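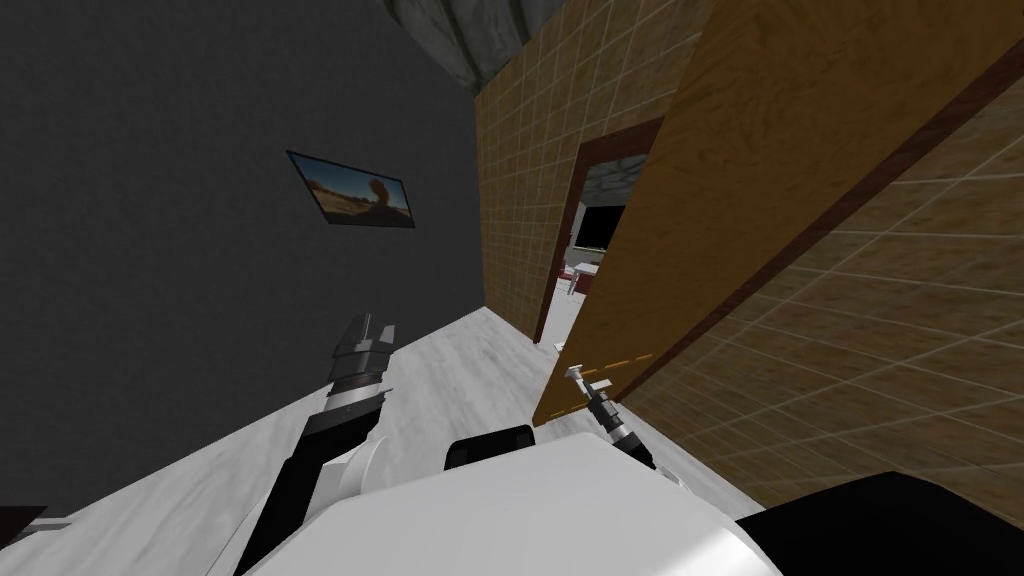
28/12/2021

The Lumidano household simulation package has been in use on my workstation since July, and the renewal notice has now arrived. I am setting down my assessment here before deciding, as several readers of this blog have written to ask whether the package is suitable for a person working alone.

Lumidano is sold by Rekanby as a yearly subscription. The standard license costs 350 dollars and covers one computer. It includes the simulator itself, a two-armed mobile robot model, a set of furnished interiors, and a library of household tasks. A larger license is available for schools and companies. I have not used it and offer no opinion on it.

**Installation**

The installer is well prepared. The download is large, and the first start took 11 minutes on my machine while the rooms were being built. Later starts were much quicker. The printed requirements call for a recent graphics card, and I would advise readers to take that line seriously. On my older computer the program opened but could not be used for any practical purpose.

**The door tasks**

Most of my time has gone into doors. A door is a demanding test for a robot model. The arm must reach the handle, close on it, and then keep a sensible grip while the door swings along its own path and the body follows. Small errors in the position of the base become large ones at the wrist.

Rekanby has handled this part of the product with care. The lever handles are solid objects that the gripper can press against, and the doors have weight. A gripper that approaches at a poor angle will slide off the lever. The force needed to move each door can be changed in a settings file, as can the stiffness of the handle. I ran 1296 attempts on the door tasks over the period of the license, most of them overnight, and the program stopped without warning on only two of those nights.

The view from the robot deserves a separate remark. It can be tilted steeply, to the point where walls and floor run on a slant and the robot's own body fills a good part of the picture. New users may find this tiring. It is nevertheless useful for checking the meeting of gripper and handle, and I have come to prefer it to the fixed room view for that purpose.

**The interiors**

The rooms are furnished to a reasonable standard. Wood grain, tile, and rough stone ceilings are all drawn clearly, and there are pictures on the walls. I had hoped for more variety in the handles. The levers are good, but round knobs are few and sliding doors are missing altogether. The Vahidi add-on pack is said to supply both. It is priced separately at 230 dollars, a high figure beside the cost of the main license.

**Documentation and support**

The manual is complete for the robot model and thin for everything else. The chapter on base movement refers to a table that does not appear in the edition I received. I wrote to the support desk twice. The first reply came the next morning and settled the matter. The second took almost three weeks and directed me to the same chapter of the manual.

Readers who have used the Jurititz simulator will wish to know how the two compare. Jurititz starts faster and runs on modest equipment. Its doors, however, behave as though they were on a rail, and the gripper attaches itself to the handle as soon as it comes near. For planning a route through a house, that is adequate. For studying a grasp, it is of little help.

**Assessment**

I recommend the standard license to readers whose work involves contact between a gripper and a household fixture, provided that they have the equipment to run it. Readers concerned mainly with navigation would be better served by Jurititz at its lower price.

I intend to renew for one further year. The Vahidi pack will have to wait until the price is reduced or a trial version is offered. I have asked Rekanby about a trial and will add the reply to this post when it is received.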